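### 4.3 Open-day demonstration

The bag task was shown to visitors at the Iltstead open day on April 28, 2023. Visitors came in small groups and could ask for a trial to be repeated. Farahani ran the robot and Hegyi kept the log, which lists 157 trials. We did not change the control settings between groups. Most questions were about why the task needs two arms. A paper bag gives way when it is pushed, so one gripper holds the twisted handle up while the other reaches inside (Figure 3). Soft items, such as the red plush one on the table to the right of the bag, were the ones visitors asked for most. Trials stopped by the operator are reported separately in Section 4.4. 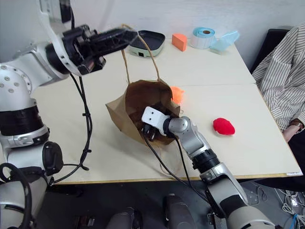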